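木曜日の部屋

ニルリコの工房は古い織物会社の四階にあって、部屋の番号は406、エレベーターは三階までしか行きませんから、最後の一階ぶんは、どんなに重いものを持っていても自分の足で上がることになります。わたしがアフォンソ・タヴァレスと初めて口をきいたのも、その階段の途中でした。彼は減速機の入った段ボールを膝に乗せて踊り場に座りこんでいて、わたしは編み機の部品を入れた手提げを持っていて、どちらも息が切れていて、それでまあ、なんとなく一緒に休んだわけです。

「何を作っていらっしゃるの」とわたしが聞くと、彼は少し考えてから「腕です」と言いました。「2本」

腕を2本、という答え方がおかしくて、わたしはその日、自分の編み機をほったらかしにして彼の作業台のそばに椅子を運び、夕方まで座っていました。機械のことはさっぱりわかりません。でも人が何かを組み立てている横でお茶を飲むのは昔から好きで、亡くなった夫が時計を直していたころも、わたしはだいたいそうしていたのです。

アフォンソの腕は、母親の台所のためのものでした。お母さんは川向こうのコエーリョ通りに一人で住んでいて、指がうまく曲がらなくなってからは、瓶のふたも、お鍋も、いろいろなことを後回しにするようになったのだそうです。息子としては腕を据えつけてしまいたい。お母さんとしては、あんな狭いところに腕がもう2本も増えたら自分の立つ場所がない、と言う。その言い合いが去年の11月から続いていて、どちらも一歩も引かないのだと、彼はねじを締めながら楽しそうに話しました（楽しそうだったのです、本当に）。

本物を組むのと並行して、彼は計算機の中にもう一つ部屋をこしらえていました。石の調理台があって、板張りの床があって、奥には白い扉。お母さんの台所とは少しも似ていないそうですが、ぶつけても壊れない部屋がまず要るのだと言うのです。わたしたちは毎週木曜になるとその部屋の中を、腕と一緒にうろうろしました。うろうろ、というのは比喩ではなくて、画面の中の部屋はたいてい斜めに傾いていましたから、わたしは首をかしげたまま半日過ごして、次の日に肩が痛くなるのでした。

彼は試した回に番号をつけて、ノートに書きこんでいました。わたしの役目は、その番号を読みあげることと、お茶を淹れることと、ときどき「いまのは惜しかったわねえ」と言うことです。惜しいかどうかなんてわからないのですけれど、言われるほうは嬉しいらしく、そのたびに耳の先が赤くなりました。

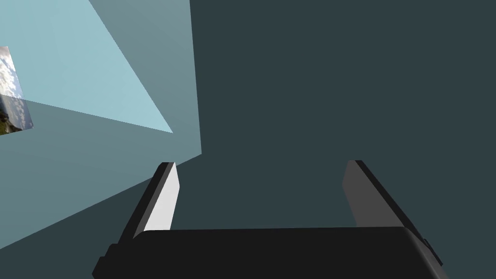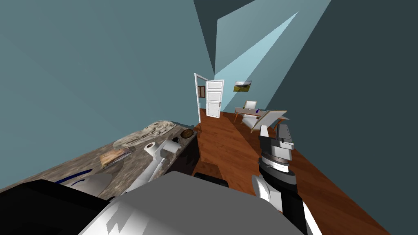
ブリルソープ、2020年7月21日

アフォンソ様

お手紙と一緒に絵を2枚送ってくださって、ありがとう。娘のところに来てからというもの、郵便受けをのぞくのがいちばんの運動になっています。封筒が厚かったので、てっきり請求書が混じっているのかと思いましたよ。

さっそく窓辺に並べて、朝から眺めています。指を開いたまま何もつかんでいないほうは、ずいぶん静かですね。左の指の内側だけがぱっと明るくて、向こうは右半分が大きな暗い面。左の端にちょこんと、雲の出た空の風景が斜めにのぞいているでしょう。あれを見つけたとき、なんだか知り合いに会ったような気がしました。空と暗い地面が写っているだけなのにね。

もう一枚のほうは、孫と二人でずいぶん長いこと話しました。孫は九つで（数字で9と書け、と横から言います）、調理台の奥の丸くて茶色いものがココナッツだと言って譲りません。わたしにはどうしてもパンに見えます。あなたが作った部屋なのだから、答えはご存じでしょう？　でも、次の手紙では教えないでください。もうしばらく言い争っていたいのです。

キッチンペーパーは、あれは横向きでいいのですか。わたしの台所では立ててあります。それから、白い腕が伸びている先、明るい木の枠の肘掛け椅子に、いまにも指が届きそうに見えます。お母さまがあの椅子に座っていらしたら、背中をつつかれたと言ってお怒りになるのではないかしら。いえ、怒るふりをなさるだけかもしれません。お会いしたことはないのに、あなたの話ばかり聞いていたものだから、もう声まで知っているような気がしています。

お手紙には、106回目でやめようかと思った、とありましたね。わたしはその一行を二度読んで、それからやかんを火にかけました。わたしの夫は、同じ目覚まし時計をひと冬かけて直したことがあります。直ったのかどうか、実はよく覚えていないのです。覚えているのは、机の上に小さな歯車を並べるための白い布が敷いてあったことと、猫がその布の上で寝たがって困ったことと、夫が夜中に「ああ、そうか」と言ったことです。何が「そうか」だったのか、聞かずじまいでした。ですから、やめるのは107回目を試してからにしてください。わたしがそこにいて番号を読みあげるつもりで、声に出して読んでくださいな。ひとりごとのようで恥ずかしければ、お茶を淹れながらでかまいません。

それと、お母さまの立つ場所のことです。孫に話しましたら、腕のほうが隅っこに立てばいいのに、と申します。台所の真ん中はおばあちゃんの場所だから、と。当たり前のことのようですが、わたしたちは木曜ごとに集まっていて、一度もそういう話をしませんでしたね。つかむ話ばかりで。隅に立たせると届かないところが出てくるのでしょうけれど、届かないところはお母さまがなさればいいのではないかしら。素人の言うことですから、お笑いになって結構です。

工房のわたしの椅子は、ほかの人に使わせてくださってかまいません。ただ、背もたれに掛けた緑の膝掛けは編みかけで、端の糸を引っぱるとどんどんほどけますから、それだけ気をつけてください。帰ったら続きを編みます。あの階段も、休み休みならまだ上がれると思います。

孫が封筒に絵を入れると言って聞かないので、同封しました。腕が2本と、丸いものが描いてあります。ココナッツだそうです。

お母さまによろしく。瓶のふたは、ゴム手袋をはめると少し楽ですよとお伝えください。

四階のお茶係より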